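The kitchen at Drirkis got its arm in February, and by the second week Deisy and I were arguing over who'd talk to it.

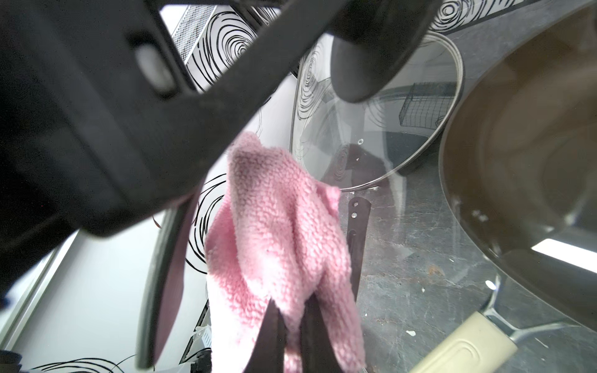
Pink towel, first thing.

I used to do 200 covers with wet sleeves! Now I stand by and say "good" (I can't help it). 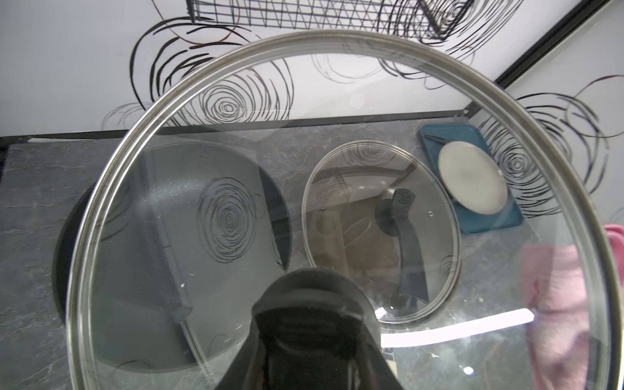 The big lid, which I always hated.

Deisy misses the noise, she says, all my banging.
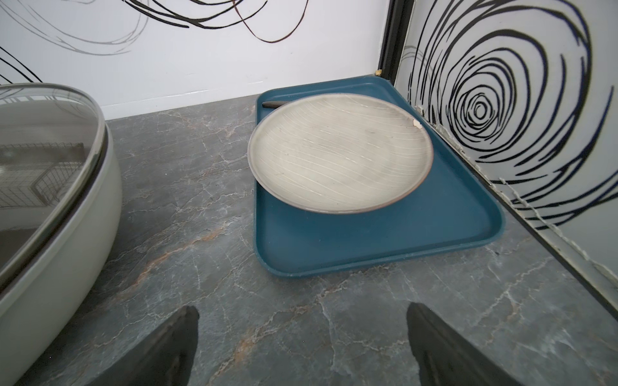 "They'll want you on the line now," she told me. I'd washed up for so long I had to ask her which knife to pick up.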